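How to read a provenance line (and what to do when it goes quiet)

Posted 12/12/21 by Veronika Widmer
Filed under: Looking things up

A provenance line is the small grey paragraph at the bottom of a museum or auction entry that everyone skips on the way to the gift shop. It tells you who has owned the thing. With a bit of practice you can get a fair bit out of one, including, now and then, the distinct sound of a dealer clearing his throat.

I'll use a small bronze incense burner that my friend Gintarė Venckus spent most of a February chasing. It was catalogued as lot 485 in a country house sale and nobody's idea of a masterpiece. The line read:

Vaněk collection; [Gorden, dealer, to 1931]; private collection; by descent to Neusa Barbosa; her sale, lot 485.

Step 1. Read the punctuation first

Dull, I know. A semicolon usually means the object passed directly from one owner to the next. A full stop usually means there's a hole, and the cataloguer would like you to step over it politely. Square brackets often mark a dealer. Every house has its own habits, so find the style note at the front or back of the catalogue before you get excited. Gintarė didn't, and lost a weekend to a full stop that was a typesetter's slip.

Step 2. Write it out as a table

One row per owner. Columns for name, place, date in, date out, how it changed hands, and how you know. That last column will be embarrassingly bare. Leave it bare. If you fill it with "probably", the probablies will harden into facts by Easter and you'll find yourself quoting them at people.

For the burner we had five rows and exactly one date.

Step 3. Go to the invoice, if there is one

Dealers' stock books and invoices are the good stuff. They give a stock number, a price and a description written by someone who wanted to sell. Discount the adjectives. "Superb" means it was in the shop. "Very rare" means there were two of them.

Gorden's stock book gives the burner as no. 451, bought with another piece, no. 498, for 2000 francs the pair. That was new to us. Until then there had been no pair. When you find something like this, put it in the table straight away with the page number, and take down the entries on either side as well. The neighbours are often from the same consignment, and you don't want to ask the archive to fetch that box again. They remember you.

Step 4. Match the object to the paper

A stock number in a book is only useful if you can tie it to the thing itself. Look for:

Old labels, inked numbers and wax on the base or inside the foot
Measurements, bearing in mind that some people measured with the stand and some without
Damage and repairs, which are much harder to share between two objects than a nice patina
Stands and boxes, which wander off and marry other objects

Ours had a scrap of paper inside the foot with a 4, a 5 and a smudge. Sebastião Pacheco said it was plainly a 1. His sister Kátia said it was plainly a 7. They were both looking at it through the same loupe. We wrote down "45 and an illegible figure" and had lunch.

Step 5. Learn the soft words

"By repute" means somebody's uncle said so. "By descent" should come with names, and if it doesn't, ask for them. "Private collection" can be a real family who value their peace, or a broom cupboard with a large gap swept into it. "Acquired by the present owner" with no date is a cataloguer looking out the window.

Pay closest attention to any silence between 1933 and 1945 for something that was in Europe. Don't try to explain that one away yourself. Search the lost art databases, write to the seller, keep copies of what they send back, and get proper advice before any money moves.

Step 6. Write your own line

Use the house style you like best and stick to it. Put the certain things in the line and the doubtful things in footnotes, with the source for each. Gintarė's version:

Vaněk collection, by 1928.[1] Gorden, dealer, possibly stock no. 451, to 1931.[2] Private collection, name unknown. By descent to Neusa Barbosa; her sale, lot 485.

It's shorter on glamour than the original and has two full stops that weren't there before. The auction house was not thrilled. The footnotes run to most of a page, and the second one is largely about the smudge.

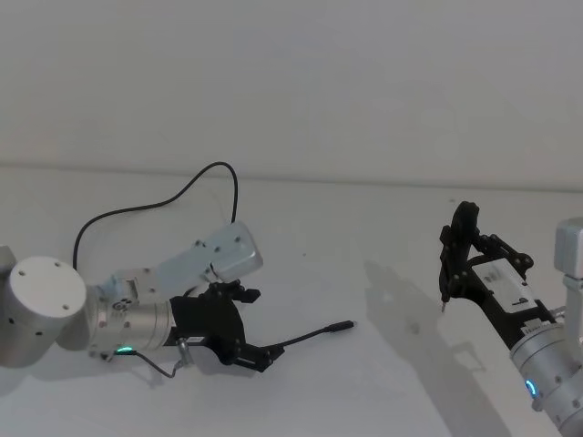
Keep a dated copy each time you change the line, even for a comma. Gintarė is on her sixth, and still writing to people about no. 498.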